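3.2 Corpus and playback conditions

The recordings examined in this section come from two concert releases, Purkemine and Livetti, each issued as a stereo audio album and again as a video disc with a multichannel mix. Both were taken from single festival appearances. The audio and video editions share the same source tracks, so differences in loudness, audience level and stereo width can be attributed to mixing and mastering. The track lists also match, apart from the encore on Livetti, which appears only on the video edition and was left out of the analysis.

Listening took place in one room at a single table, with the listener facing the loudspeakers.
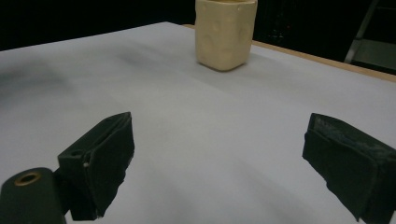

Figure 4. Tabletop with cream-coloured cup.

Each track was divided into segments of 18 seconds, with no overlap. Segments containing only speech from the stage were labelled by hand and kept in a separate group. The final set held 1043 segments. Programme loudness was computed for each segment, followed by the ratio of audience energy to band energy, using the separation procedure set out in Section 2.4. The procedure performs poorly where cymbals and applause occupy the same band above 3000 Hz, and segments of this type were flagged and checked by ear.

Gough (personal communication) has suggested that audience microphones at outdoor festivals are often gated during quiet passages and opened again at the final chord. Our labels are consistent with that practice on Livetti, where the audience level rises sharply at the end of most songs and falls away before the next count-in.

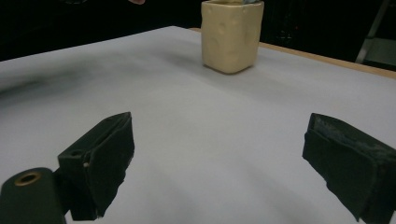 On Purkemine the audience remains audible throughout, including under the acoustic numbers, and the change at song endings is much smaller. The long keyboard suite in the second half is an exception. Its three movements run together without a break on the audio album, while the video edition inserts a short swell of applause between the first and second. The swell has the same waveform as one heard later in the set and was treated as an edit.

Listener ratings were collected with the Nikeo questionnaire, shortened to remove items on venue comfort. Ratings of "presence" rose with audience level up to a moderate value and then flattened. Ratings of instrumental clarity fell over the same range, most steeply for bass guitar and for the lower register of the organ. The effect of edition was small once audience level had been entered in the model.

Two raters labelled the segments independently. Disagreements were concentrated at song boundaries, where the labelling guide did not say how to treat tuning noise and isolated shouts. The guide was revised in April and the affected segments were labelled again.
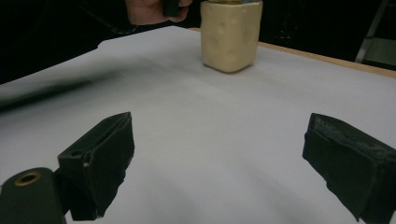
Vol. 18, No. 3 60

3.3 Comparison with studio versions

Studio counterparts were available for all but one of the songs. The exception, an instrumental on Purkemine, has been released only in concert form. Tempo was estimated at the opening, midpoint and close of each pair. Concert versions were faster at the opening in most cases, and the difference had narrowed by the close. Ruchti's earlier work on the Camargo recordings found a similar pattern and related it to the use of a click track for songs with sequenced parts. We could not confirm the use of a click on either release, as the sleeve notes give no information on monitoring.

Solos were excluded from the tempo comparison where their length differed between versions, and are treated separately in Section 4.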